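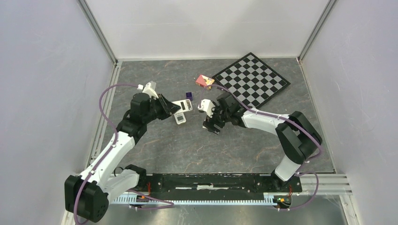
*Grey marble-pattern floor with faint tan and brown veining, between pale walls.*

# Marble-effect floors: questions we get asked

Written by Remzi Çetinkaya for the Prarnport Home Repair Group. I don't sell flooring and I'm not paid by anyone who does. Last changed in March.

### Is a marble-effect floor any good?

Depends what it's made of, and the words "marble effect" won't tell you. They describe a printed or moulded pattern. The same grey veining can be put on sheet vinyl, click tiles, laminate, porcelain or a sticky-backed film that goes over your old floor. Ask what the material is before you ask the price. If the shop assistant says "it's a composite", ask what of.

### Can people tell it from real marble?

From the doorway, some can't. Close up, look for the repeat. Most patterns are printed from a limited set of images, so the same brown squiggle comes round again a few tiles along, and once you've seen it you will see it every morning. Open several boxes before laying and shuffle them. Ask how many different tile faces there are in the range. I asked this at three counters and got one answer, and that was after a phone call.

### The label says "waterproof". Is it?

The tile may well be. The joints, the edges and whatever is underneath are a separate matter, and the label is usually silent on them. Water that gets under a waterproof floor has nowhere to go. In a bathroom I'd want to know:

- whether the joints are sealed, and with what
- how the edge round the bath and toilet is finished
- whether the guarantee covers the boards below

The last one is nearly always no.

### What does "lifetime guarantee" mean?

Read the small print for whose lifetime. I've seen it mean the expected life of the product, as set by the maker, which makes it a guarantee that the floor will last as long as it lasts. The Thoroddsen leaflet we were given also asks for the original receipt, proof of the cleaning product used and a photo of the floor on the day it was laid. Keep all that if you like. I would put more trust in a shop that has been in the same building for a while.

### How much should I pay for laying?

We had two quotes for the same kitchen, same tiles, floor already level. Bradholm wanted £1733. Zerkia wanted £556. The obvious reading is that one of them is robbing you, and that may be right, but check what has been left out. The cheaper quote did not include lifting the old floor, trimming the doors or taking the rubbish away. The dearer one did, and also had a line for "site preparation" that no one at the firm could explain to me on a Thursday afternoon or since.

Get it in writing, with each job on its own line.

### Can I lay it over my old tiles?

The box will probably say yes. Thin vinyl shows whatever is beneath it, so old grout lines can come through as faint ridges, and a pale shiny finish makes them worse because the light catches them. Put a long straight edge on the floor and look for gaps. If you can slide a 2 mm drill bit under it, I'd sort the floor out first whatever the box says.

### Is grey still a sensible colour?

I'm told it is "timeless". I was told that about terracotta. Mid-grey with some tan in it does hide crumbs and dust better than plain white, and it sits well enough with wooden furniture. Beyond that, buy it if you like it. Don't buy it because somebody says it will help sell the house; I have asked for evidence of this and am still waiting.

### Do I need the special cleaner?

I doubt it. Check the care sheet for what's banned (bleach and steam mops come up often) and see whether warm water with a drop of washing-up liquid is allowed. If it is, there's your answer. Products that promise to "restore shine" can leave a film, and then you need another product to take the film off.

### Will it be slippery?

Ask for the slip rating when wet, in figures. "Textured" and "family friendly" are not ratings. If there is no figure, take a sample home, wet it and try it in socks and in bare feet. It's a crude test, but it's your floor.

### Should I order extra?

Yes, and for once the shop and I agree. Get 2 spare boxes from the same batch if you can store them flat. Shades change between batches, and ranges are dropped without warning. Ask first if unopened boxes can be returned, and for how long.

### Can you recommend a brand?

No. Bring samples to the Thursday session and we'll have a look at them with you.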